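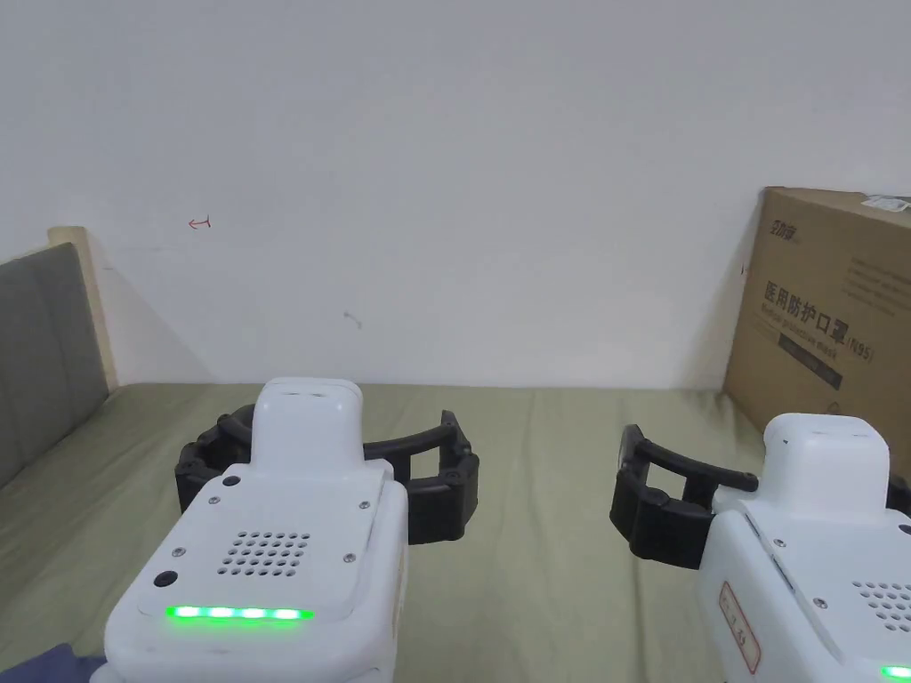 Zaltemer Hand-Held Gripper Pair: Setup and Upkeep Review

Posted April 21, 2019 by Declan Yeoman

The Zaltemer pair is sold for bimanual demonstration work. Each hand has a white plastic housing, black segmented fingers, a strip of green LEDs on the rear panel and a small round button beside it. I bought one pair at list price and have logged 50 hours on it. This review covers setup, calibration and maintenance. Recording quality depends too much on your own software to score here.

Setup

The hands arrive charged and unpaired. Pairing is done one at a time, left first. Hold the rear button until the strip blinks, release it, then accept the device in the host program. The manual gives the steps in the wrong order and has the host search started before the button is pressed. Done that way, the search times out after 34 seconds and has to be restarted.

The strip shows charge level in normal use. During pairing the same strip shows link status, and the changeover between the two is not marked in any way. A second indicator would have cost very little.

Label the hands. The housings share one shape, and the host stores a separate calibration for each serial number. Swap them and the opening width reads wrong at both ends of travel, with no warning on the screen.

Calibration

Open the fingers fully, confirm, close them fully, confirm. Nothing may touch the fingers during the open step. I do this over a made bed, where there is clear width on both sides and a dropped unit lands on something soft. Allow two minutes per hand.

Zero drift was small. I recalibrated every 1,000 open and close cycles, as the manual asks, and the correction was never large enough to matter for folding or sorting cloth. On thin parts such as cards it did matter by 900 cycles, so I would shorten the interval for that work.

Maintenance

The rear panel is held by small metal screws. They go straight into plastic bosses with no inserts. Use a hand driver, stop when the head seats, and do not open the panel more often than needed. Darragh Cronin at Buckley runs four pairs and has stripped two bosses, both with a powered driver.

Lint collects in the finger links. A dry, soft brush clears it. Compressed air pushes it deeper into the joint, and the finger then returns slowly. The grille on the rear panel should be brushed at the same time, with the panel facing down.

My right hand developed a sticky finger at 34 hours. The cause was a thread wound around the second link pin. Removal took tweezers and ten minutes, no disassembly.

Spare fingers are sold only in sets for both hands. The Bitasik sells them singly, and its links are easier to clean, but it is heavier and the grip tires the wrist sooner.

Verdict

Good mechanism, adequate housing, poor manual. Four out of five for a single operator. For a shared bench, three, until the screw bosses are changed.

Firmware tested: the version shipped, then the April update. The update did not correct the pairing timeout.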